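Kullomdale Community Larder - notes of meeting 9/4/21, 10am, church hall side room

Present: Sota Maruyama (chair), Mrs Yeoh, Len, Priti, Carol from the school, me (notes). Apologies from Dawn, back in May.

**Last minutes**

Agreed. One correction, the freezer came from Pistton Street, not the youth club. Len had already thanked the wrong people, will sort.

**Deliveries**

Round is up to 40 households. Two drivers still off so Len and Priti doing both ends of the valley, can't go on like that past the month. Sota to ask at the cricket club. Petrol - receipts to be handed in weekly please, not in a lump. Carol asked if families at the top estate could collect from school instead, Fridays after pick-up. Head is fine with it in principle, wants to know who locks up. Try it after the holidays.

Complaint from Mill Row about a bag left on the step in the rain. Rule stays as is: knock, wait, ring if no answer, bring it back if still nothing.

**Primerex**

Their offer is £100 a month for a year plus staff time, in return for their name on the van. Long talk on this. Mrs Yeoh against the van, fine with a line in the newsletter. Len says take the money. Priti wanted to know what "staff time" means - does it mean people turning up or somebody doing our website. Sota to write back and ask, no decison until we have that in writing. 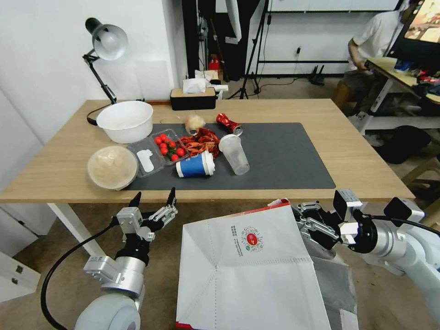

Packing next. Current bags split when the tins go in first, and people are in a rush at the end so they do. Priti wants tins in a box of their own and everything light in the large white paper bags, held open by one person while another fills. Clear-lidded tubs to go in flat, and bread or buns on top of everything. Carol asked for a label on anything taken out of its original packet, with date and allergens. Agreed, no label no bag. Mrs Yeoh has a roll of labels left over from the jam stall, will bring them. Set-up time moves to half past eight.

**Fridge and freezer**

Freezer reading was fine all month, fridge was left open once overnight. Milk and yoghurts thrown. New seal on order. Sheet on the door to be initialed morning and evening, there were gaps.

**Summer holidays**

Lunches for school-age children again, 24 signed up so far, Carol expects more once the letter goes out in book bags. Need two people per day with a hygiene certificate, we have Priti and Len only. Online course is cheap, larder to pay. Hall is free mornings exept the week of the flower show.

**AOB**

- Key for the side gate missing again. Whoever has it, drop it through Mrs Yeoh's door
- Too much pasta, not enough tinned fruit. Len to change the poster at the shop
- Carol asked about nappies. Yes if donated, not buying in

Actions: Sota - Primerex letter, cricket club. Len - poster, thank you note. Priti - course booking, paper bags. Carol - book bag letter, locking up. Mrs Yeoh - labels.

Closed 11.25. Next one same room, date to go round by text.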